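3.2 Collecting demonstrations in the home

We had begun the Mersha project, as so many groups do, with a leader arm and a follower arm bolted to the same bench, and we were fond of that rig. It gave us clean joint trajectories and a tidy log at the end of every day. What it could not give us was somebody else's bedroom. Soft goods behave differently on a mattress than they do on a benchtop: the surface sinks under the fingers, the sheet travels with the garment, and a push that would slide a folded jumper neatly across a table will, on a bed, only rumple everything together. After a long winter of folding the same grey towels in the Elville laboratory we decided that the demonstrations would have to be gathered where the laundry lives.

For this we turned to the Flamer, the hand-held gripper described in Section 3.1. The demonstrator holds it much as one would hold a pair of kitchen tongs and goes about the task in whatever manner comes naturally, while the wide-angle camera records from just behind the fingers. No robot needs to travel to the home, and a demonstrator can be ready to work after a short practice session (we allowed as much practice as each person liked, and most were keen to start sooner than we expected). The view from the tool matches the view the policy receives at run time, so the demonstrations need no retargeting from a human hand to a gripper.

In all we collected 1,951 demonstrations across 17 homes, of which 652 involve a garment or towel handled on a made bed. We asked our demonstrators not to change the bedding on our account, and we are grateful to them for taking us at our word. The range of prints, colours and textures that came back is far wider than anything we would have thought to buy. Patterned sheets turned out to be a particular favourite of ours, for reasons that will become clear in Section 5, where lettering and large flowers supply a good deal of the texture on which the visual tracking depends. Dark, fuzzy cloth sits at the other extreme, with folds that offer very little contrast for the tracker to hold on to, and we wanted plenty of it in the set.
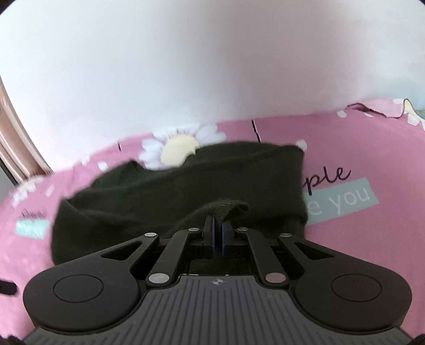
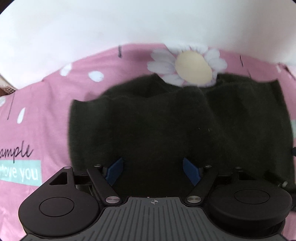

Figure 4. Views from the hand-held gripper during a demonstration on a bed. In both, the fingers are closed on a dark cloth lying on a pink daisy-print sheet.

Each demonstration was divided into four phases, which we call approach, pinch, carry and release. The boundaries were proposed automatically from the finger opening and then checked by eye, and it is the checking that took up our Saturdays. The pinch phase deserves a special word. With rigid objects the fingers stop when they meet the thing being grasped, and the stopping width tells you a fair bit about what has been caught. With cloth the fingers close very nearly all the way whether they have gathered one layer, three layers or none, and the width signal is a poor guide to success. We therefore labelled pinches from the video alone, watching for whether the fabric followed the fingers in the moments afterward, and we marked a pinch as doubtful whenever two labellers could not agree.

We set aside 389 demonstrations at this stage. The greater part of these were perfectly good pieces of folding in which the pose estimate had wandered, usually while the tool was close above a plain, evenly coloured surface, and it was a little painful to let them go. The remainder were lost to doubtful pinches. We did consider keeping the doubtful ones with a lower weight in training, and an early trial along those lines is reported in the appendix, but the gain was small and the bookkeeping was considerable.

One habit of our demonstrators is worth recording for anyone planning a similar collection. People are wonderfully good at folding and will, if left alone, use the free hand to smooth the cloth without noticing they have done it. We had asked for single-gripper demonstrations, in keeping with the one-armed Benach platform on which the policy would eventually run, and so a gentle reminder was read aloud before each session. We found that a relaxed reminder worked better than a strict one. Demonstrators who were worried about making a mistake tended to slow down and hover, and the hovering found its way into the learned policy as a hesitation just before contact, a behaviour we return to in Section 6.2.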